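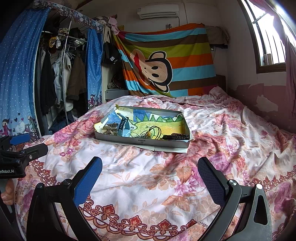

손에 쥐는 집게 장비는 몇 대를 사야 하는가?

같은 시간에 일하는 사람 수에 2를 곱하고, 수리 보낸 동안 대신 쓸 것을 더한다. 한 사람이 양손에 하나씩 쥐기 때문이다. 창고에 쌓아 둘 것까지 사면 그 돈은 다음 해에 쓸 수 없다.

나는 이 두 줄을 품의서 첫 장에 적어 놓고 점심을 먹으러 갔다. 돌아와 보니 루가 내 자리에 앉아 둘째 장을 읽고 있었다.

"패드 값이 없는데요."

"소모품은 운영비에 넣었어."

"운영비 어디요?"

나는 운영비 표를 열었다. 없었다. 작년 표에는 있었고, 올해 표로 옮기면서 그 줄을 빠뜨린 것이었다. 루는 의자를 비켜 주지 않고 볼펜으로 빈칸을 하나 그렸다.

라르니츠에서 장비 구매를 맡은 지 세 번째 해였다. 회사는 가정집을 돌며 손작업을 기록했다. 작업자가 집게를 쥐고 물건을 집어 옮기면 그 기록을 로봇 쪽 사람들이 가져갔다. 나는 그 뒤의 일은 잘 몰랐다. 내가 아는 것은 집게가 몇 대 있고, 몇 대가 고장 났고, 케이블이 어느 상자에 들어 있는지였다.

그해 예산은 2000만 원이었다. 위에서 정해져 내려온 숫자였고 늘어난 적이 없었다. 그 돈으로 새 집게를 사고, 충전기를 바꾸고, 남으면 운반용 가방을 사기로 되어 있었다. 방문할 집은 33곳이었다. 10월까지 다 돌아야 했다.

견적은 두 군데에서 받았다. 하나는 클라두스라는 모델이었다. 대당 값이 쌌고, 무거웠고, 손끝 패드를 본체째 맡겨야 갈 수 있었다. 다른 하나는 파캄게이트라는 업체가 파는 것으로, 값이 더 나가지만 패드를 현장에서 나사 몇 개로 바꿀 수 있었다. 클라두스로 하면 14대를 살 수 있었다. 파캄게이트로 하면 그보다 적었다.

품의서에는 클라두스라고 썼다. 대수가 많은 쪽이 결재가 빨랐다.

"이걸로 작은 것도 집어 봤어요?" 루가 물었다.

"시연 때 봤지. 컵하고 공."

"컵은 다 집어요."

루는 현장에서 사무실로 옮겨 온 사람이었다. 현장에 있을 때는 하루에 두 집을 돌았고, 그 무렵부터 오른쪽 손목에 보호대를 했다. 사무실에 와서도 벗지 않았다. 나는 한 번도 손목이 어떠냐고 물은 적이 없었다. 그날 처음 물었다.

"무거운 거 들면 저녁에 젓가락질이 안 돼요." 루가 말했다. "표에 무게는 있어요?"

무게는 있었다. 다섯째 장 부록에, 글씨를 작게 해서.

마레크 슈테파네크(Marek Štěpánek)는 우리 부서의 결재권자였다. 체코에서 와서 한국말을 글로 먼저 배웠고, 그래서 말을 할 때도 공문처럼 했다. 내가 품의서를 가져가자 그는 마지막 장부터 읽었다. 늘 그랬다.

"부록에 있는 것을 본문으로 올리기 바랍니다."

"무게 말씀입니까?"

"무게와 수리 기간입니다. 수리를 보내면 며칠이 걸립니까?"

나는 업체에 전화해 보겠다고 했다. 그는 그러면 전화한 다음에 오라고 했다. 품의서는 책상 위에 그대로 두고 가라고 했는데, 내가 문을 나설 때 보니 벌써 첫 장에 줄을 긋고 있었다.

전화는 오래 걸렸다. 클라두스 쪽 담당자는 수리 기간이 경우에 따라 다르다고 했다. 가장 길었던 경우를 물으니 잠시 기다리라고 했고, 음악이 나왔고, 다시 받아서 4주라고 했다. 그 안에 대체품은 나오지 않는다고 했다. 나는 그 말을 그대로 받아 적었다. 파캄게이트에서는 패드만 따로 판다는 대답이 왔다. 값을 물으니 메일로 주겠다고 했고, 메일은 이튿날 왔는데 첨부 파일이 없었다. 다시 달라고 썼다.

그사이 나는 루를 따라 현장에 나갔다. 구매 담당이 현장에 가는 일은 규정에 없어서 출장비 항목을 고르는 데 한참 걸렸다. 결국 '기타'를 골랐다.

골목 안쪽에 있는 집이었다. 문 앞에 신발을 벗고 들어갔다. 작업자는 인사를 짧게 하고 바로 시작했다. 물건은 장신구였다. 얕은 상자에 구슬 꿰미와 끈 같은 것들이 들어 있었다. 시연장에서는 본 적이 없는 물건들이었다. 책상이 아니라 침대 위에서 했는데, 꽃무늬 천이 잔뜩 구겨져 있어서 상자를 놓은 자리도 평평하지 않았다.

나는 벽 쪽에 서서 수첩을 꺼냈다. 처음에는 물건 이름을 적다가 그만두었다. 구매에 필요한 것은 그게 아니었다. 손끝이 얼마나 가늘어야 하는지, 벌렸을 때 상자 옆면에 닿는지, 쥔 사람의 팔꿈치가 어디에 있는지를 적었다. 팔꿈치는 계속 허공에 있었다. 기댈 데가 없었다.
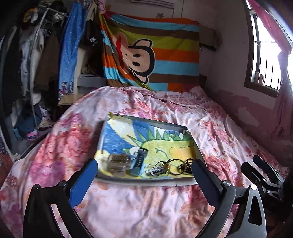 쉬는 시간에 작업자에게 물어보았다. 하루에 가장 먼저 지치는 데가 어디냐고 했더니 손이라고 했고, 그다음이 어디냐고 했더니 그다음까지는 생각해 본 적이 없다고 했다. 나는 패드는 얼마나 자주 가느냐고도 물었다.

"미끄러지면 갈아 달라고 해요. 그런데 갈아 달라고 하면 장비가 통째로 없어져요. 그래서 웬만하면 그냥 써요."

"말을 안 한다는 겁니까?"

"없으면 일을 못 하잖아요."

고장 신고가 적다는 것은 내가 품의서에 장점으로 써 놓은 사항이었다. 현재 사용 중인 장비의 고장률이 낮으므로 예비 수량을 줄여도 된다고, 셋째 장 가운데에 굵은 글씨로 썼다. 나는 수첩에 셋째 장이라고만 적었다.

돌아오는 버스에서 루는 창가에 앉아 졸았다. 나는 뒷면에 계산을 했다. 대수를 줄이고 패드를 넉넉히 산다. 한 번에 나가는 조를 하나 줄인다. 그러면 33곳을 10월까지 도는 일정이 빠듯해진다. 조를 줄이지 않으려면 운반용 가방을 포기하고 충전기도 올해는 그냥 쓴다. 충전기는 두 개가 뜨거워진다는 말을 들은 적이 있었다. 그 둘만 바꾸기로 하고 다시 계산했다. 버스가 흔들려 숫자가 옆으로 길어졌다.

사무실에 와서 표를 새로 만들었다. 파캄게이트의 첨부 파일이 그제야 와 있었다. 패드 값은 생각보다 쌌고 배송비가 생각보다 비쌌다. 한꺼번에 주문하면 배송비가 한 번만 든다. 하지만 패드는 오래 두면 굳는다고 설명서에 나와 있었다. 나는 두 번에 나누어 사는 것으로 했다. 배송비 한 줄이 두 줄이 되었다.

루가 와서 화면을 보았다.

"가방이 없어졌네요."

"가방은 내년에."

"그럼 지금처럼 장바구니에 넣고 다녀야 돼요."

"그래."

루는 잠깐 생각하더니 괜찮다고 했다. 가방은 무거워서 어차피 안 들고 다닐 거라고 했다. 시연용으로 받은 가방을 들어 본 적이 있는데 빈 가방이 장비보다 무거웠다고 했다. 나는 내년이라고 쓴 메모를 지웠다.

슈테파네크에게 다시 갔을 때 그는 먼젓번 품의서를 돌려주었다. 줄이 여러 군데 그어져 있었다. 셋째 장의 굵은 글씨 옆에는 연필로 물음표가 있었다. 그는 새 품의서도 마지막 장부터 읽었다. 이번에는 마지막 장이 패드 교체 주기였다.

"이 주기는 누가 정하였습니까?"

"작업자에게 물어서 정했습니다. 미끄러진다고 느끼는 때를 적어 달라고 했습니다."

"기록은 있습니까?"

"이제부터 받습니다."

그는 기록이 없는 숫자에는 괄호를 치라고 했다. 나는 그 자리에서 괄호를 쳤다. 그는 대수가 줄어든 것을 보고, 총액이 그대로인 것을 보고, 조 편성표를 보았다. 어느 조가 한 대를 수리 보내면 다른 조가 빌려주게 되어 있는지를 물었고, 나는 그 내용을 아직 정하지 못했다고 대답했다. 그는 그것도 괄호 안에 쓰라고 했다.

서명은 그날 받지 못했다. 조 편성표를 고쳐서 한 번 더 가져갔고, 위층에서 왜 싼 것을 사지 않느냐는 질문이 한 번 내려왔다. 나는 수리 기간과 무게를 적어 올렸다. 답은 없었고, 결재 칸에 도장이 찍혀 돌아왔다. 날짜는 2024. 1. 14.이었다.

주문서를 보내고 나서 나는 첫 장의 두 줄을 다시 읽었다. 고칠 것은 없었다. 루가 그 밑에 볼펜으로 한 줄을 더 써 놓았는데, 쥐고 일할 사람에게 먼저 들어 보게 하라는 말이었다. 나는 그 줄을 타자로 옮겨 원본 파일에 넣었다. 그러고는 지난해 운영비 표를 열어 빠진 줄이 더 있는지 위에서부터 하나씩 맞춰 보았다. 통신비가 하나 빠져 있었다.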